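The Long Life of the Kitchen Drawer

Why the plainest box in the house costs more than it used to, and lasts longer 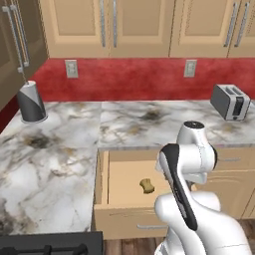
Marble on the counter, deep red on the wall: an open drawer in a kitchen corner.

Most kitchens are sold on their counters. Buyers run a hand over the stone, ask about stains, and open a door or two. The drawers get a quick tug, if that. Ten years later, the counter looks much as it did, and the drawers are what the owners complain about.

A drawer is a simple thing to make badly. For most of the last century it was a box that slid on wood. The runners were rubbed with candle wax or soap, and they stuck in August when the air was damp. Steel slides with small nylon wheels came next. They were cheap and quick to fit, but they let the drawer out only three quarters of the way, so the back of it filled up with birthday candles and dead batteries.

Full-extension slides changed how kitchens were laid out. Once the whole drawer could clear the cabinet, there was little reason to keep pots on a low shelf behind a door. Cabinet shops began replacing lower cupboards with stacks of 2 or 3 deep drawers. At Havcombe, a small shop that has built kitchens since the 1970s, drawers used to be a fifth of the work. Last year the shop built 730 of them and fewer than half as many doors.

The added cost is real. A deep drawer with good slides takes more labor than a shelf and a hinge, and a full kitchen of them can add $700 or more to even a modest job. Flernoletti, which sells slides to the trade, says most of its returns come from drawers that were loaded past their rating. Cast iron is the usual cause. A stack of skillets and a Dutch oven can weigh about 101 pounds, more than many standard slides are built to carry.

Joints matter as much as slides. Dovetails are still the strongest way to hold a drawer front to its sides, though a well-glued dowel joint will outlast most owners' interest in the kitchen. Stapled corners are the ones to avoid. They loosen first at the front, where the pulling happens. The bottom panel should sit in a groove on all four sides. If it is tacked on from underneath, it will sag under a set of plates.

Repairs are easier than people expect. Slides unscrew, and new ones can usually be fitted in the old holes if the length is the same. Measure the slide itself, closed, from end to end. Wipe the tracks with a dry cloth before oiling anything, as oil on top of crumbs makes a paste.

Soft-close parts wear out sooner than the slides they are attached to. On many models they can be bought separately and clipped on in a few minutes.

Contact the editors | Copyright Zastodach Magazine. All rights reserved. | Back to top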